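四月，工作台记录（小臂，厨房任务）

上午十点开始。这篇写给我自己，也给组里别的人看。我的中文写得慢，有些词可能不是最自然的，请大家看懂意思就好。如果有哪一句读不明白，直接在旁边写问号，我再改。

今天的问题和上次一样：一台便宜的桌面机械臂，能不能做早餐里面最无聊的那一部分。我说的不是做饭，只是把一片东西放进烤面包机，等一会儿，再拿出来，放到盘子上。人做这件事不用想，眼睛甚至可以看着手机。机器做这件事，我已经花了很多个下午。

先写设备的情况，因为上次有人问我，我没有写清楚。

机械臂用的是 Wiven 这一套零件，黄色，打印件，关节是舵机。控制程序是 Jaltik 分支，我没有换新版本，因为新版本把夹爪的力矩限制改到另外一个文件里，我还没有时间看。记录程序叫 Szalai，还是旧的那个，启动的时候会报一个警告，可以不管。任务的编号我写在表格里，名字叫 Clelenent，这是很早以前打错的字，后来大家都这样叫，我也不改了。

开机以后先做回零。第一次回零的时候腕部偏了，手看上去是直的，可是程序里的角度和实际差3度。我重新装了舵盘，拧紧，再回零一次，好了。请记住：腕部这颗螺丝会自己松，每天开始以前要用手摸一下。我在上一本里也写过这句话，可是今天我自己也忘记了。

电源线今天从右边走。以前从左边走，手臂转到盘子那边的时候会把线拉紧，第二个关节就会抖。从右边走，线有一个比较大的弯，手臂往左转有余量。往右转到底还没有试，今天的任务用不到。

桌子上的位置：盘子在左上，烤面包机在左下，切割垫在右边。切割垫没有和桌边对齐，我没有去摆正它，因为任务里用的坐标是从桌子角上算的，垫子歪一点没有影响。假如以后有人想用垫子上的格子来量位置，那就必须先摆正，并且用胶带贴住。

今天不通电加热。烤面包机的插头不插，这是规定，也是我自己的意思。打印件离热的地方太近，我不想知道它几度会软。所以今天只做放进去和取出来两个动作，热的部分以后再说。

第一组：放进去。

夹的东西是一块绿色的软片，代替面包。真的面包我们试过，问题是掉渣，渣会进到槽里面，清理比做实验的时间还长。软片的好处是不掉渣，坏处是它比面包滑，也比面包薄，所以夹得住软片不等于夹得住面包，夹不住软片也不能说明夹不住面包。这一点写报告的时候要小心，我见过有人把这两件事写成一件。

夹爪下降的速度我设得很慢。人看着会着急，可是快了以后手指碰到机身边缘，整个烤面包机会往后滑。它的脚下面有橡胶，不过机身很轻，里面又没有东西。人放面包的时候，另一只手常常会扶一下机器，自己不会注意到。手臂只有一只，没有东西去扶。我觉得这是很多家务的共同困难：我们以为是一只手的工作，仔细看，是一只半手的工作。
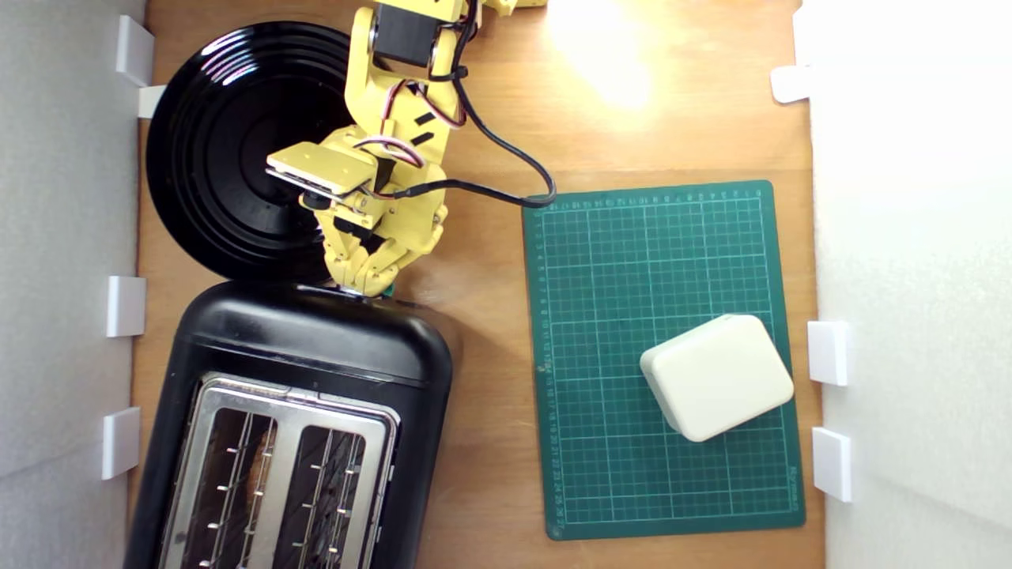
工作台俯视。夹爪指尖碰到烤面包机上缘，指尖下方可见一小块绿色。

指尖贴到边缘的这种姿势，是今天最常出现的停止位置。程序认为已经到目标点，因为高度对了，可是水平方向还差一截，没有到槽的上面。原因我想了两个，都写在下面，还没有确定是哪一个。

原因一，腕部的误差。虽然回零以后角度是好的，但是手臂伸远的时候，每一个关节的间隙都会加在一起。伸得越远，指尖越不准。烤面包机放在现在这个地方，手臂要往外伸不少。如果把机器往里移，误差应该会小，可是那样手臂自己的身体会挡住上面的相机，相机看不到槽。这两个要求是互相打架的，需要找一个中间的位置。

原因二，相机识别的问题。机身是黑色，槽里面也是黑的，只有中间那块不锈钢面板是亮的。程序找的是亮和暗的分界线。今天桌子上方右边有一块光，很亮，桌面的木纹在那里都看不见了，盘子边上也有很白的反光。盘子的反光有时候被当成面板的一部分，算出来的中心就会往盘子那边跑。我用一张纸板挡住光，中心回来了。拿掉纸板，又跑了。所以原因二至少是真的，但是挡住光以后还是有停在边缘的情况，所以我猜原因一也有份。

这里我想多写几句，因为有同事在讨论的时候说，换一个好一点的相机就解决了。我不太同意。真的厨房里面，早上的光每分钟都在变，窗帘有时候开，有时候关，金属的东西到处都是。如果我们的方法需要一张纸板挡着才能工作，那么在别人家里它就不能工作。相机可以换，但是先要承认，现在的方法靠亮暗来找东西，而厨房正好是亮暗最乱的地方。

中午以前又改了一处：接近的路线。原来手臂从盘子上方斜着过来，边走边降。现在先平着走到槽的上方，停一下，再直直地往下。路线变长了，时间也多了，可是碰到边缘的情况变少。我没有统计，只是看着的感觉，所以请不要引用这一句。

吃饭。下午继续。

第二组：取出来。

这一组比我想的难。软片站在槽里的时候，两边有细的金属导丝，夹爪的手指要伸到导丝和软片中间去。手指是一节一节的形状，比较厚，而槽不宽。手指进得浅，夹不稳；进得深，会压到导丝。导丝弯了就不容易恢复，我不敢多试。

人取面包的时候怎么做，我中午专门看了自己的手。我用拇指和食指捏最上面的一小条，先左右晃一下，感觉松了再往上提。晃的这个动作非常小，小到我以前不知道自己在做。我试着给手臂加一个小的晃动，左右各2毫米。结果不能说好，也不能说坏：软片松了，可是夹爪的指尖也跟着滑，往上提的时候只提起来一个角，然后整片又掉回槽里。

我把晃动改成先夹紧再晃，力矩也提高了一点。这样能提出来，但是舵机声音变得很尖，电流也高。力矩的上限我记在这里，寄存器里写的数是300，再往上我不建议。用完请改回默认值，不然别的任务夹轻的东西会夹坏。

提出来以后要送到盘子上。这一步反而是今天最顺利的，盘子大，位置差一点也没有关系。盘子表面光滑，软片放下去以后会自己滑一小段，如果夹爪张开得太快，会把软片带到盘子边上。张开的时候慢一点就可以。我有一个想法：以后选任务，应该多选这种目标大、容许误差的动作，再慢慢往小的目标走。我们一开始就选了烤面包机的槽，可能是太有信心了。

右边垫子上那个奶白色的盒子，今天的任务里没有用。下一次我想让手臂把它推到固定的位置，再看推完以后它转了多少角度。推东西看起来比夹东西简单，可是圆角的东西被推的时候会转，转了以后下一步就不知道从哪里夹。先写在这里，免得忘记。

两边的白色挡板，角上的小支架我用手都按了一遍。手臂大动作的时候，挡板会跟着轻轻响，支架如果松了，挡板会往里倒，挡住手臂的路。今天没有松的。

关于"能不能做家务"的问题，我写一点自己的看法，不代表组里。

上个月有客人来参观，问我什么时候能买到会做早餐的机器。我回答得不好，我说"还要一段时间"，这句话等于没有说。回家的路上我想，应该这样回答：如果面包每次一样厚，烤面包机固定在桌子上不动，光不变，旁边有一个人随时可以按停止，那么现在就可以做一部分。但是满足这些条件以后，那个人自己放面包会更快。条件每去掉一个，机器就难很多。今天一整天，我其实只在和两个条件打交道，光和位置。

车间里的工作会好一些。车间可以做夹具，可以固定光源，可以让零件每次从同一个方向来。我以前工作的地方有一台上料的机器，很老，没有相机，什么都不会看，可是它做得比我的手臂稳得多。它旁边的一切都是按照它来安排的。家里没有人愿意按照机器来安排厨房，我也不愿意。

另外一个感想是关于失败的样子。人放面包放歪了，会马上知道，手上有感觉，眼睛也看到，半秒钟就改正。手臂放歪了，它不知道，它会继续做下面的动作，张开手指，回到原位，然后在记录里写"完成"。今天的表格里有3行写的是完成，可是东西根本不在槽里。我用红色标出来了。请大家用数据的时候不要只看那一列。

我想加一个很简单的检查：放完以后，夹爪往上退一点，在同一个位置再轻轻合一次。如果合到底，说明指间没有东西；如果合不到底，说明软片还粘着或者还夹着。这样至少能知道东西有没有离开手指。它到了哪里，还是要靠相机。舵机可以读位置，不需要加传感器，程序也不长，我估计一个下午能写完。（写完这句话我想起来，上次我也是估计一个下午。）

还没有做的事情，按照我觉得重要的顺序：

腕部的螺丝换成带防松的那一种。

烤面包机下面垫一块防滑的东西，再试第一组，看原来的快速度能不能用。

把烤面包机往里移一点，同时看相机会不会被手臂挡住。每移一次都要记位置，不要只写"移了一点"，我以前就是这样写的，后来完全没有用。

光：纸板挡住和不挡住，同样的动作各做一遍，分开记录。

夹爪的手指，问一下能不能打印薄的一种，只要指尖薄，后面可以不变。指尖外面现在没有贴东西，薄的那种也许要贴一层软的。

合爪检查的程序。

收尾的时候发现第二个关节比早上热，用手放上去还可以忍受，但是不舒服。下午提高了力矩，应该和这个有关。力矩已经改回默认。明天开机以前请先看一下这个关节的温度读数，如果冷的时候读数就高，那么可能是舵机有问题，备用的在抽屉里，标签写着"可用"的才是好的，没有标签的不要拿。

数据已经复制到共享盘，文件夹是 Clelenent 下面四月的那个。视频没有全部复制，太大，只放了停在边缘的几段和取出来掉回去的那一段。需要别的，和我说。

电源关了，相机盖上了，烤面包机留在桌上原来的位置，请先不要移动它，我还要量一次它到桌角的距离。

五点四十，结束。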